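Tomen launches wrist-worn capture kit for teaching robots two-handed tasks

May 28, 2026 – Tomen today opened orders for the Rurnomwood kit, a pair of wrist-worn units that record how people use both hands in everyday work. The recordings are meant for teams that train robots to do the same jobs.

The kit puts a strap on each wrist. Each strap carries a band of printed square markers, with a marked module hanging below it. The wearer's hands stay bare, so the person can pick things up, push them together and turn them over as they normally would. A further camera at head height records the work from above. Tomen's software then uses the markers to work out where each wrist was throughout the recording.

Shelving and sorting books was one of the first tasks the company chose. Books differ in height and thickness, they lean, and a row of them has to be held from both ends before it can be moved.
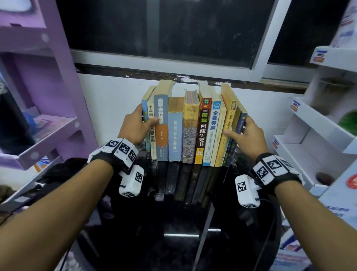
Squaring up a row of books with the Rurnomwood kit on both wrists.

"Most of the people who came to us already had an arm and a gripper," said Marloes Vanhove, product lead at Tomen. "They were short of good recordings of ordinary handling. With a book, a lot happens in the fingertips and in the angle of the wrist, and you lose that if you ask someone to drive a robot from a joystick."

The kit was tested from April by Lambrechts, a firm that builds handling equipment for libraries and second-hand book dealers. Its staff recorded over 800 sessions, covering upright rows, flat piles and the step in between, when some books are standing and others are still waiting on the table.
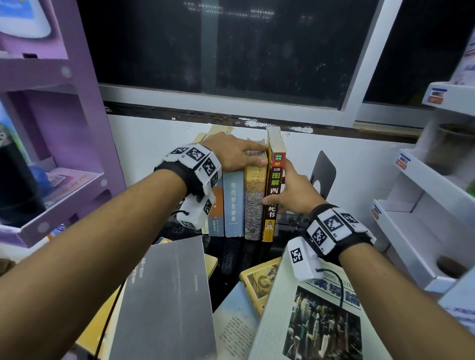

Lambrechts asked for two changes during the trial, and both are in the version now on sale. The strap can be tightened with one hand, and the cable leaves the module at an angle that keeps it further from the palm. The cable can still brush against items lying flat on the work surface, and Tomen advises wearers to route it along the forearm for low work. A clip for this is supplied.

"We put it on people who shelve books for a living and asked them to get on with it," said Cristian Chambi, who ran the trial at Lambrechts. "The first session is a bit stiff. After that they mostly talk about the books."

Each kit contains two wrist units, straps in two sizes, cables, cable clips and a calibration board. The software exports wrist paths and matched video. It doesn't track individual fingers – customers who need that will have to take it from the video themselves. Tomen says finger tracking is being worked on but has not set a date.

The first batch is limited to 800 kits, with delivery in 17 working days from order. Repairs and spare straps will be handled by Brernstead, which also offers a setup visit for customers buying more than one kit.

Press contact: Sem Dekker, Tomen
Trial and loan requests: Mieke Timmermans, Tomen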